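About Fustard

Fustard is a small record label and rehearsal house. We work with bands who play loud, slow or strange music, and we try to help them finish what they started. Most of our artists write in English, a few write in Portuguese or Finnish, and one duo has no words at all.

The label was founded by Lorraine Bellamy, who played bass for 11 years in a band called Naylor. When Naylor ended, there were two boxes of tapes that no company wanted to release. Lorraine learned how to do it by herself. The first pressing was 700 copies, and the sleeves were folded by hand on her kitchen floor. Some of them are folded wrong, and collectors now ask us for exactly these ones.

Natalie Tapley joined in the second year. She came to mix one song and stayed to build the studio. Today she records almost everything that we put out, and she also answers the mail, so please be patient with her in September, when we prepare the autumn releases.

Our catalog has 37 titles. The best known is probably the second album by Vusow, which was recorded in seven nights with the drums in the corridor. We are equally proud of the quieter ones, like the Truvo cassette, that sold slowly for a long time and then was suddenly gone.

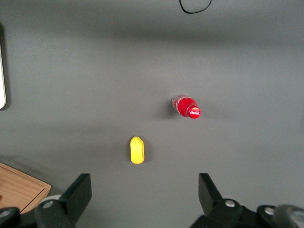
We do not sign long contracts. An agreement with us is for one record, and the artist keeps the rights to the songs. After the costs of pressing are paid, the money is divided in half. If the band wants to make the next record with somebody else, we are a little sad but we send the files the same week.

The rehearsal rooms are open to everybody, also to bands who are not on the label. There are two rooms. Room A has a drum kit, two guitar amplifiers and a bass amplifier. Room B is smaller and has a piano, which is tuned twice a year and holds well – except the lowest notes. Cymbals, cables and sticks you must bring yourself. Please do not move the piano.

We listen to all demos, but we are slow. Send us a link with three songs at most, and write some sentences about who plays and where you live. We do not need a press photo or a biography. If we like it, Natalie will write to you and ask to see you play. If you hear nothing for three months, you can write again, it does not disturb us.

Records can be ordered from the shop page or bought at the concerts of our bands. Shops who want to carry our titles should write to Lorraine. We give the same price to small shops and to large ones.

This page was last changed on 2023-01-04.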